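Notes for the trailers session, 09/05/2026. Bring your laptop and headphones, and please watch the Mimon teaser twice before you arrive (once with the sound off — I mean it!).

Last time we got as far as posters, and I promised we'd move on to how a film sells itself in moving pictures. 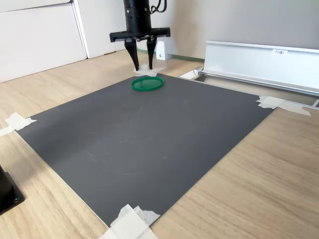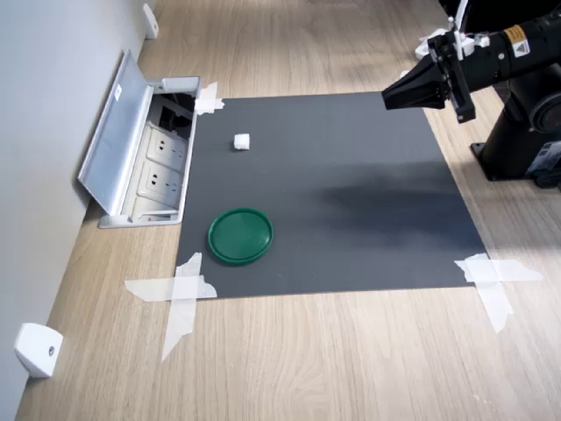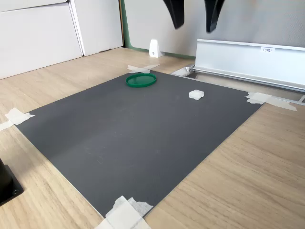
*A dark grey mat, three views.*

## What a teaser is for

A teaser and a trailer do different jobs, and I'd like you to stop using the words as if they were the same. The teaser comes first, often before the film is finished, and all it has to do is plant a title and a mood. The trailer comes later and has to give you a reason to buy a ticket, so there's usually a bit of plot in it.

Our main case is *Mimon*, the made-up-for-cinemas space adventure from Clillside Pictures. The teaser went out in February and has 33 shots in it. I love it, I'll admit that now so you can argue with me. Look at how long it holds on the empty harbour before anyone speaks, and then how quickly it all goes once the drums come in.

## Cutting for rhythm

Most big trailers fall into sections with a pause between them, and *Mimon* has 4. Try tapping them out on the desk (quietly, there's a class next door). The pauses matter a great deal. A second of black screen makes you lean in, and whatever comes after it feels louder than it is.

Watch for:

- the line of dialogue laid over a shot it doesn't belong to
- music that drops out just before the title
- a joke after the title card, when you think it's over

That last one is everywhere now and I'm a bit tired of it, but it does get a laugh in a full cinema.

## Hiding the story

Compare the second *Mimon* trailer with the one for *Lernar*. The *Lernar* trailer gives away the brother's return, and plenty of fans were cross about it. Clillside went the other way and used almost nothing from the final hour. Which would make you book a seat? I change my mind on this every year.

## For next time

Write 800 words on one trailer of your choice, anything released after 2000. Pick a film you've seen all the way through, so you can say what was moved, trimmed or left out. The Stefanou reader has a good chapter on sound, and there are copies on the short loan shelf — take one home overnight if you like, but it's due back first thing.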